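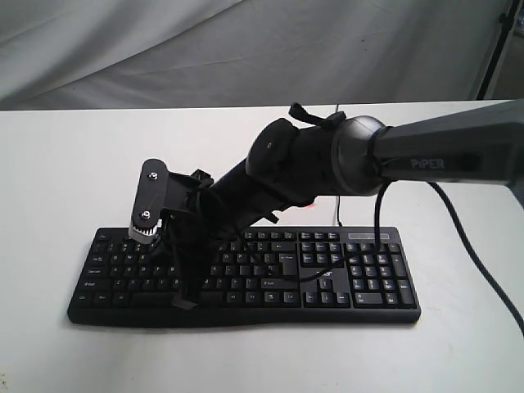 One reader's reply to the previous version of this checklist was that it was paranoid, that a used electric car has hardly any parts to go wrong, and that a dealer's printed battery report should be enough for anyone. I have read a few of those reports now. I still want the checklist.

Used EV walkaround and test drive
Revised 9/21/24

Car inspected with this version: hatchback, one previous owner, on the lot at Clastden in Joscombe. Marks are OK, NO, or ASK. My comments follow each item.

BEFORE YOU GO

1. Ask for the car to be left unplugged overnight.
ASK. They said they would. It was on the charger when I got there, at full. You can't learn much about the battery from a car that has been sitting on a plug all morning.

2. Run the VIN for open recalls yourself.
OK. One software recall, marked complete. The salesman had told me there were none, ever.

3. Get the battery warranty terms in writing.
ASK. The factory coverage is still running. The extra plan they sell comes from Karkden, and the brochure calls it "bumper to battery." The contract leaves out the onboard charger, the charge port, and any loss of range. I would like to know which battery problems are left.

OUTSIDE

4. Charge port: bent pins, melted plastic, burn marks, door that won't latch.
OK. Clean. Door latches on the second push.

5. Underside of the battery pack: dents, scrapes, fresh undercoating.
NO. Scrape along the left side, toward the back. "Cosmetic," they said, without getting down to look at it. Maybe so. Get it on a lift before any money moves.

6. Tires: matching set, right load rating, even wear.
NO. The front pair is new and cheap, and the rears are worn on the inside edge. These cars are heavy and somebody always tries to save money here.

7. Charging cable and adapter that came with the car.
ASK. Cable is there, adapter is not. They offered me a Skjelbred one "at cost." I didn't see what cost.

INSIDE, CAR OFF AND THEN ON

8. 12-volt battery: date, terminals, resting voltage.
NO. Original battery, crust on one terminal. A weak 12-volt can keep the whole car from waking up, and it can throw warnings that look like something far worse. Sellers know this and use it both ways. If there are warning lights, "it's just the 12-volt." If so, they can put in a new one before you sign.

9. Software version, and whether the last update finished.
ASK. The screen showed an update waiting. I was told it would install by itself.

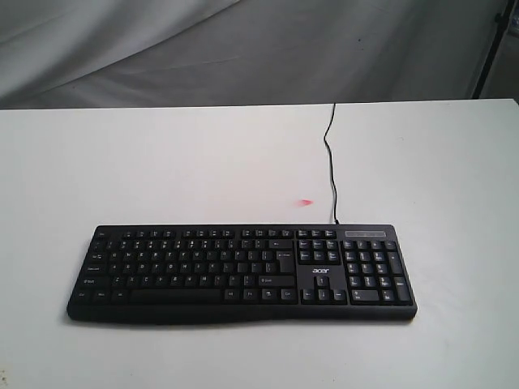 Leave that one at ASK until you have seen the car start up normally on the new version. An update that stalls on the lot is the dealer's problem, and one that stalls in your driveway is yours.

10. Previous owner's account removed, both key fobs present, app access works on your phone.
NO. Old account still signed in. One fob.

11. Heat and air conditioning, run long enough to feel both.
OK. Heat was slow to come on but it came.

TEST DRIVE

12. Brakes: one firm stop from 40 mph with regen turned down.
OK, with some grinding at first. Rust on the rotors, I think. Regen does most of the work on these and the brakes can sit there doing very little for months.

13. Range estimate against miles driven.
ASK. The dash promised 200 miles at full. I drove six and the estimate didn't move. I don't put much weight on that number in either direction. It goes by how the last driver drove – and the last driver was probably moving it around the lot.

14. DC fast charge, from low, for at least fifteen minutes.
NOT DONE. See item 1. I was told nobody ever asks for this. I asked. If they won't allow it, write that down, and take it off your offer.

RESULT

Not passed. The pack scrape and the fast charge have to be settled first. They offered to take $1000 off if I signed that afternoon – I'd want a lift inspection for free before I'd call that a discount. I'm going back in November if it's still there, when the cold should make the heater and the range estimate a little more truthful.

Items 6, 8 and 10 are cheap fixes for a dealer. Get them on the purchase order with a date next to each.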